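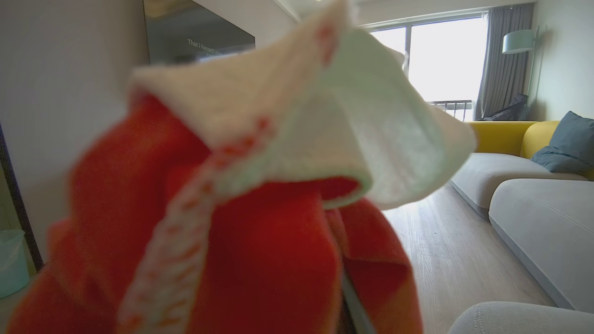
Can I wash red and white towels together with the rest of my whites?

For the first several washes, keep them on their own in cold water, and after that put them in with colors and leave the whites out of it.

Laundry & Linens > Towels and bedding
Posted by granthorpe_gal, February 26, 2025

Hello everybody! I've been reading along for ages and finally have a question of my own. In December my sister-in-law gave us a big set of two-tone towels, the Birken ones, red at one end and white at the other, and I love them to pieces. They're soft, they're thick, and they make our plain little bathroom look cheerful on a gray morning. But I'm scared to death of the red running into the white. I've washed them twice so far, both times cold, and the water in the machine still had a pink look to it. How long does this go on? And is there anything I can do to hurry it along, short of throwing them in with my husband's work socks and hoping for the best?

Reply by suds_and_such
Welcome! I had a red bath mat that did this for what felt like a whole summer, so you have my sympathy. What worked for me was cold water, an extra rinse, and getting them out the minute the cycle ends. Don't let them sit in a wet heap while you run to the store (ask me how I know). Wet red lying on wet white is where most of my trouble came from, much more than the wash itself.

Reply by lintroller16
I'd add a cup of white vinegar to the first soak. My mother always did it and her reds stayed red for years.

Reply by old_mangle
I have to disagree with lintroller16, with all the affection in the world. Vinegar is fine for getting the stiffness out of a towel, but I've never seen it hold a dye in cotton. I ran the linen room at a small inn in Greturness for a good long while, more than 200 towels on a busy weekend, and we tried the vinegar, we tried the salt, and the pink came out just the same. Plain cold water and patience did it in the end. And go easy on the detergent, too.

Reply by lintroller16
Well, it worked in our house! Maybe it was the brand of towel. I'm keeping my vinegar.

Reply by granthorpe_gal
Thank you both, I didn't mean to start anything, ha. I should have said that the seam between the colors is where I'm watching closest. On mine the two shades are sort of woven into each other there, and I can't always tell what's the pattern and what's a stain.

Reply by suds_and_such
Lay one flat by a window next to one you haven't washed yet, if you have any left. Little separate dots are usually just the yarn showing through. A stain tends to be softer and spreads out, like a blush.

Reply by old_mangle
Good advice. And if you do find a real stain, keep it out of the dryer until you've washed it again. We used the Iturra color sheets on a few stubborn ones and I thought they helped some, though my coworker swore they did nothing at all.

Reply by granthorpe_gal
I've got two unwashed ones still in the closet, so I'll try the window tonight after supper. Does anybody know if it's all right to hang them outside this time of year, or will they come in like boards?

Reply by lintroller16
They'll come in like boards. Ten minutes in the dryer on low afterward and they'll be lovely.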